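Gallery: Pathak in the simulated house, wrist camera views

The Pathak result has been passed around our group since March, usually as a single number and a link to a video that cuts away just before anything interesting happens. The claim is that a household policy trained only in simulation, looking only through a camera at the wrist, can find its way back to a task after its view has been knocked off course. The authors call this recovery. I have my doubts about the word, and I wanted to look at what the policy looks at before arguing about it.

Rekha Kashyap got the released checkpoint running in Trikwood, the same simulator the authors used, with the Wendeck room set and no changes to the lighting or textures. We ran 172 episodes. The write-up reports 1588, which sounds like a lot until you read the appendix and see that they come from 17 room layouts, and that 14 of those were also used in training. I would call that a memory test with some noise added. The authors would not, and they are welcome to write in.

Click any view for the full size.

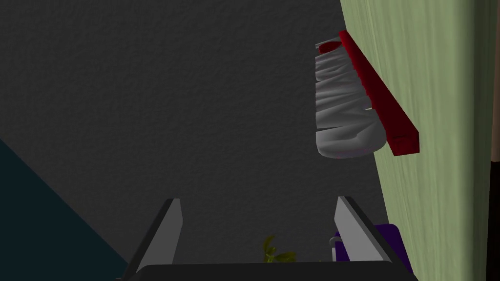 Towel on the red bar, fingers open. Wendeck rooms, default textures.

I keep hearing that views like this one are rich in cues. Some are. A white towel against a green wall is about as easy a landmark as you could ask for, and a red bar is easier still. My complaint is with the amount of plain gray. If the policy can tell one gray surface from another by the speckle, that is a fact about the texture files and I would not expect it to survive a move to a real wall with real paint on it. Swapping the textures would settle the question in an afternoon. The paper has no such test, and the reply I got when I asked was that it was "left for future work."

The other thing missing is tilt. The success table lumps every starting angle together, so a wrist turned a few degrees counts the same as one turned most of the way over. Rekha split our episodes by angle and the curve does fall off, though our sample is small and I would not hang much on it. What I will say is that one average over all angles hides the only part of the curve I care about.
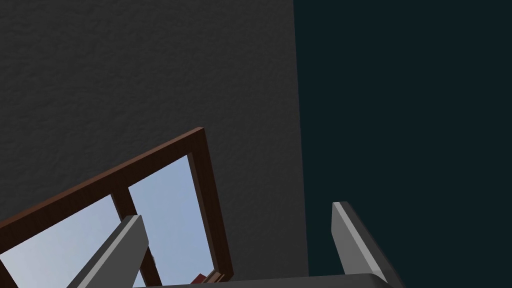 Jendiretti, the older baseline, gets treated badly in the comparison too. It was built for a fixed camera looking down at a table, and it was handed wrist views with no retraining. Of course it lost. A fair match would give it the same training rooms and the same number of steps, and we plan to run that next if we can get the compute.

None of this means the method is bad. The code runs, the checkpoint loads, and that already puts it ahead of most of what I try. I would just like to see the angle split and the texture swap before anyone puts "robust" in another title.

Posted 6/12/21. Comments are open.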